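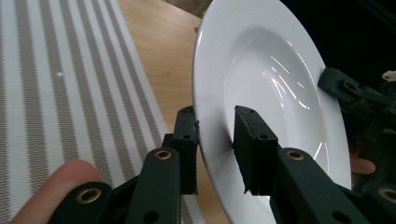 How I wash and store white dinner plates (so they stay white)

I've been hand washing the same kind of plates for years, and I get asked about it more than I ever expected. Last week it was my neighbor Yabsira Zeleke, who had just moved into her first place with a real cupboard and wanted to know why her plates had gray marks all over them after one winter. So I'm finally writing the whole thing down, and yes, it's a lot of words for plates!

What you need

A plastic dish tub that fits in your sink, a soft sponge, baking soda, regular dish soap, two cotton towels and a rack with slots that hold plates up on edge. Mine is a Rendel rack I got at a yard sale and it's missing a foot, so I fold a rag under that corner.

Washing

Scrape first. I use a rubber spatula for this, never a fork or a knife (those gray lines are very often metal rubbing off on the glaze, and I made plenty of them myself before I figured that out).

Fill the tub with warm water and a squirt of soap and put in no more than four plates at a time. They knock into each other in there and that's how you get chips. Wash the front, then the back, then run the sponge around the rim. If your plates have those fine raised rings near the inside of the rim, slow down there, they hold on to gravy like you wouldn't believe. An old soft toothbrush gets it out.

Rinse under the tap and hold the plate up on its edge for a second so the water runs off before it goes in the rack. Turn it toward the window while you're at it. A greasy patch looks dull next to the shiny parts.

Gray marks

Mix baking soda with a little water until it's like toothpaste. Rub it on with a damp cloth in small circles, leave it 5 minutes, rub again, rinse well. Most of mine came off the first time. A couple of stubborn ones took three rounds over a weekend. Go easy on anything with a gold edge or a painted pattern – I'd skip the paste completely on those.

Drying and putting away

I let them stand in the rack for an hour and then go over them with a towel anyway, mostly the foot ring on the back, where a bit of water likes to sit. Then into the cupboard with a paper towel between each one. Edit Sipos, who I used to share a kitchen with, cut felt circles for hers and they look so much nicer, but I never get around to it.

Keep the stacks short. When you need a plate, lift the top ones off first and don't drag one out from the middle!

June 2018 update: Yabsira's plates are done, all but one serving dish that's still soaking. I'll do glasses next, probably in July.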